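Flusden Community Crafts and Repair: progress report to the Saha Fund

Period covered: second half of the grant year, to the end of June

Summary

The project is on schedule and slightly under budget. The workshop at Flusden has stayed open through the whole period, and the second site at Ovomstead started taking bookings in March, a month later than planned. Spending on tools is finished. Spending on tutors will run to the end of the grant.

Sessions and attendance

We ran repair sessions and taught courses at both sites. Attendance across the period came to 519 visits, most of them at Flusden. Ovomstead was slow in March and April, when the bus diversion was in place, and picked up in May. The evening upholstery course was full and has a waiting list. The basketry course did not reach its minimum number and we moved its tutor hours into a second upholstery group, as agreed with your grants officer by email.

People mostly bring in chairs, lamps, small tables and picture frames. We have stopped accepting anything with a gas fitting. Electrical items are tested before they go back to their owners, and the test log is kept in the office at Flusden if you would like to see it.

Premises

The landlord at Ovomstead has repaired the roof over the store room. We lost the use of that room for most of April and kept timber in the corridor, which was awkward but did not stop any sessions. The heating there is still poor. We have asked for a quote for two wall heaters and will pay for them from our own reserves if the landlord will not.

At Flusden the dust extraction was serviced and the filters were changed. The front door closer has been replaced.

Money

The tools and equipment line is underspent by £3379. This is mainly the result of buying the bandsaw second hand from Flellis, who also delivered it and set it up. We would like to move the underspend to tutor fees so that the upholstery and frame finishing courses can both run again in the autumn. A revised budget is attached to this report. No other line has moved by more than a small amount.

Courses for the autumn

Frame finishing was offered for the first time this spring, with 20 places over two groups. It covers cleaning, filling, staining and simple painted borders. Several learners asked for more time on pattern work, and the tutor has rewritten the last part of the course to allow for it. 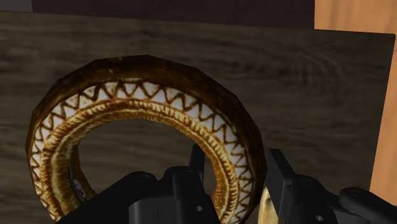

The autumn course will be one session longer as a result, and the fee to learners will stay the same. Concessions will still be available at both sites. We plan to open booking in August and will send you the course leaflet before it is printed, so that the wording about your support can be checked.

Problems and risks

The main risk is tutor cover. We have 2 upholstery tutors and no one to stand in if either is ill. We have advertised locally and had one enquiry. The online booking page also failed several times in May and some people were booked twice. The supplier has made a change and we are keeping a paper list until we are sure of it.

Next steps

Decision needed from the Fund on moving the underspend, if possible before the end of July. Heaters at Ovomstead to be settled before September. The final report will follow once the autumn courses have finished, with the accounts and the learner feedback forms.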